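Organização de Bancada e Acondicionamento de Peças Pequenas
Apontamentos da unidade 3. Docente: Touran Moradi
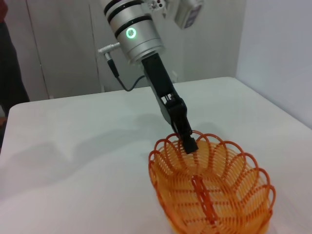 A unidade anterior tratou do armazenamento em prateleira. Nesta passa-se ao recipiente aberto pousado no tampo, caso mais frequente em postos de triagem manual e em arrumação doméstica.

3.1 Definições
Recipiente aberto: qualquer cesto, caixa ou tabuleiro sem tampa, acessível por cima.
Bordo: limite superior da parede. Determina a altura a vencer em cada depósito ou recolha.
Zona de trabalho: área do tampo reservada ao manuseamento, excluído o recipiente.

3.2 Posição no tampo
Um cesto entrançado de plástico colocado na parte direita de uma mesa branca deixa a zona esquerda disponível para separar peças. A cor laranja destaca-se bem do tampo claro e facilita a localização do bordo. Com cesto branco sobre tampo branco, recomenda-se uma base de cor contrastante.

Para os exercícios, considera-se uma distância de 285 mm entre o centro do cesto e o centro da zona de trabalho. Os operadores esquerdinos invertem a disposição.

3.3 Parede entrançada e parede lisa
A parede entrançada deixa passar o ar e o pó. Não serve para parafusos miúdos, contas ou peças que possam atravessar a malha. A parede lisa retém tudo, incluindo resíduos, e obriga a limpeza mais frequente. Nas fichas Sornitar, os dois tipos figuram com os códigos 31 (entrançada) e 32 (lisa).

3.4 Carga
Limite adotado na disciplina: 500 g por cesto. As peças pesadas vão para o fundo. Nenhuma peça deve ultrapassar o bordo. As peças compridas colocam-se na diagonal ou passam para tabuleiro.

3.5 Trabalho para a próxima aula
Preencher a ficha Zetine para um recipiente à escolha, com esboço cotado do tampo visto de cima. Indicar o tipo de parede, a posição do bordo e a zona de trabalho. Entrega até dezembro, na pasta Cadent da turma.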